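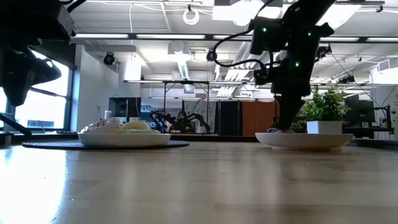 Commenter going by Dakness says put the plant nearer the sweets or don't bother with it, a plate of doughnuts on its own always looks like leftovers. Fair enough. Have kept the plant in for the whole set.

Table settings, doughnut edition. Posted 1/26/26, in a rush, captions to be tidied later (maybe).

Quick intro for anyone new. Kisano is our little page for table ideas, nothing fancy, stuff you've already got in the cupboard. White plates, dark round placemat, bare wood. This is set 17 and the gallery's now over 1,000 pictures, so please use the search before emailing me.

First one up top: pastries on the left, sprinkles one is my favourite, pale yellow in the middle, pale green tucked in front. Greenery gets its own plate. Square white pot, bushy leaves. Liked the gap of wood between the two, gives the colours somewhere to sit.

Next, more colour. Pink, green, orange, and the frosting does all the work so leave the cloth in the drawer. White icing looks a bit plain by itself but add a drizzle and its fine. Beige bowl left empty on purpose, I'd put napkins in it or nothing.

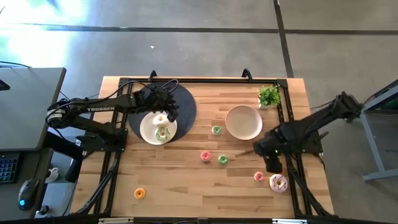 SWEET TABLES > Doughnuts & pastry

Two on the plate or nearly, the rest out on the wood. Purple zigzag is the one I'd save for last. Green drizzle a close second.

Mixed sizes are good, dont line them up. Small ones in the middle, big one off to the side.

Next set is Trotusari, soup bowls, 24 pictures. Still sorting teh order.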